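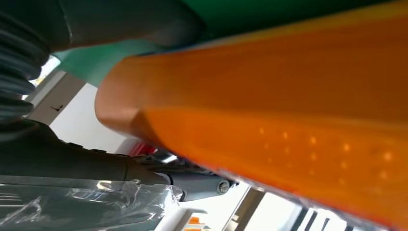

Progress report to the Drelwood Fund
Project: Shared play and handling materials, Bernbridge
Prepared by Silvana Lopes
Dec 26, 2023

1. Work completed in the period

The sorting of the handling collection is finished. All items are now grouped by color first and by size second, as agreed with Rosimeire Miranda at the outset. The orange and green groups took longest. Both contain large, smooth, rounded pieces that do not stack and will not stay put on a flat shelf.

Shelving in the store room at Fombridge was changed to suit. The two lower bays now have a raised front lip. Long pieces lie lengthwise with the rounded end facing out, so that they can be lifted without dragging the neighboring piece. Small pieces went into 32 lidded boxes, labeled on the short side only.

2. Surface condition

Sipho Potgieter inspected the large pieces for wear. Glossy surfaces show reflections that can be mistaken for pitting, and pitting can be mistaken for reflections. The written procedure now calls for each piece to be turned under the lamp before a mark is recorded. If the light dots move with the lamp, they are not entered. If they stay in place, they are entered as surface texture or damage, with the location noted.

Color is recorded from the broadest face. Edges and curved ends often read paler or redder than the rest, and the first draft of the register had several pieces entered twice under different shades -- these entries have been merged.

3. Loans

Loans to the Bernbridge sites began with four sets. One set came back with a box missing. It was found at Dlamini and returned the same week. The loan sheet now has a line for the number of boxes out and the number in, signed at both ends.

4. Spending

Spending to date is $3,695. This covers the shelving changes, boxes, labels and one inspection lamp. Delivery was charged separately by the supplier and will appear in the next statement. No money has been moved between budget lines.

5. Open items

The register is complete for large pieces only. Alun Foulkes will enter the small ones, working box by box.

The lower bays are at full load. Ebbe Strömberg has asked for a third bay on the same wall; a quote is pending.

Next report due: February.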